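Washing up and drying at the table when the kitchen is too small

Tips / Kitchen / Small spaces
Apr 8, 2022

In my first apartment in Tisilstead the kitchen had one counter, and on this counter stood the stove. I washed the dishes in a sink as big as a soup pot and then I had no place where to put them. For a long time I dried every cup with a towel immediately and put it in the cupboard, still a little damp, and after some weeks the cupboard had a smell. So I moved the drying to the dining table, and I still do it like this today, although my kitchen in Drelville is bigger.

Several readers wrote to me after the page about small sinks and asked how to do it without making the table ugly. I collected my answers in one place.

Protect the table first

A wooden table does not like standing water. One drop is no problem if you wipe it the same hour. A wet cup that stands all night leaves a white ring, and a wet rack leaves four small marks from its feet, very exact, like a stamp. I have such marks on the old table and I tried everything against them.

What helps is a tray under everything that is wet. I prefer a round one with a raised rim, large enough for a few dishes and cups together. A dark tray is practical because you see the lime spots at once and you know when it must be cleaned. On a white tray they hide for months. Choose a tray with a surface that is a little rough. On a very smooth one a wet cup can slide when you carry it, and I lost a good saucer in this way.

Under the rack it is the same. Many racks are sold with their own drip tray, but if yours is not, a flat rectangular tray with raised edges does the work. Empty it every evening. It takes less time than to read this sentence, and if you forget it for 7 days you will remember me.

If your table is oiled and not varnished, oil it again in May, when you can leave the windows open. Use a thin coat, wait 30 minutes, and wipe off what the wood did not drink. I use the plain oil from Pallov, but any oil made for kitchen wood is fine. The cloth with oil must be spread flat outside to dry. Never leave it crumpled in the trash, because it can start to burn alone.

Three places on the table

I divide the table like this. One place is for things which must still drip, and there is the rack. The second place is for things which are almost dry or which wait for the next use, and there is the round tray. The third place is for garbage and small waste, and there I put a bin. 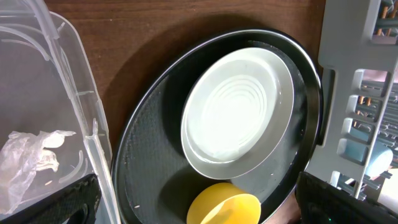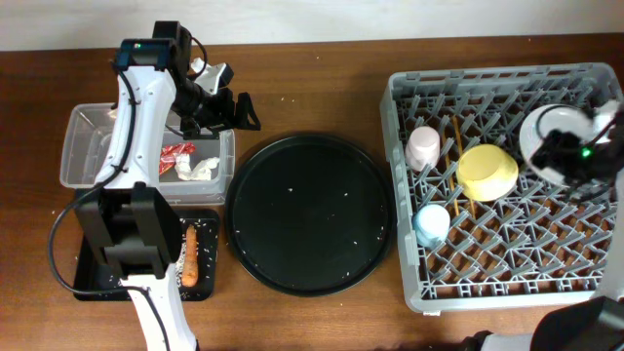
The round tray, the rack and the clear bin on the wooden table.

The third place is the one that people forget. When you clear a table after eating there are always wrappers, paper napkins, a bag from the bread. If they have no place of their own, they go on the tray between the clean dishes, and then you wash the dishes again. Put the bin on the table before you start, clear everything in it, and carry it to the trash one time at the end. You save many small walks.

I like a clear plastic one for this. You see that there is something in it, so you don't forget to empty it. Also you see a teaspoon if it fell in with the paper. I have thrown away more teaspoons than I want to say. Don't use the same bin later for food, also when it looks clean. Mark it underneath with a permanent pen.

How to fill the rack

Put the big things in first, at the back, and the small ones in front. It sounds simple, but most of us put what comes first from the sink, and at the end the large plate has no place.

Plates need air on both sides. One free slot between two plates is good when you have the room.

Cups dry best with the opening down and a little inclined, so that the air can go in. If a cup lies exactly on its side, look inside before you put it away, because water can stay along the lower wall. Light plastic cups move easily. I press them softly between the prongs and they stay there.

Shallow dishes with rings or some relief on the base keep water in the relief. Stand them up for the first minutes, and only after this lay them on the tray. If you lay them flat directly, wipe the middle with the corner of a towel.

Wooden chopsticks and skewers want to stand upright, with space between them. Don't leave them in a closed glass, there they become gray at the bottom. Wood must be dry to the touch and then wait one night more before it goes in a drawer. If a stick smells sour after drying, no washing will help it and I throw it out.

Cleaning the rack itself

Slots and prongs collect lime, and on a gray rack you don't notice it until it feels rough under the finger. Once in the month I mix 100 ml of white vinegar with the same quantity of warm water, put it on with an old toothbrush, and leave it for around 7 minutes. Then rinse with much water. Do it in the bathtub if your sink is small like mine was. If the rack has metal parts, read first what the maker says about vinegar.

The tray I wash with dish soap and a soft sponge. Please no steel wool on a dark matte surface, the scratches stay light and you will see them every day. Also crumbs: shake them out before you make the tray wet, otherwise they stick to it like glue.

When guests are coming

Everything must leave the table fast, and for this the trays are good again. Lift the round tray with the things on it and put it on the washing machine or on the bed, close the door, finished. The rack goes in the bathtub. Wipe the table with a cloth which is only a little damp, along the direction of the grain, and then with a dry one.

One question from a reader in Benavides

She asked if a folded towel can replace the tray. For one evening yes. For every day I would not do it, because the towel stays wet underneath and the wood below gets the water slowly, and you don't see it until you lift the towel. If you have only a towel, put a plastic cutting board under it and hang the towel up when you finish. And wash it hot, it becomes dirty faster than you think.

Next time I will write about lids, which have never had a good place in any kitchen of mine. If you have found one, write me.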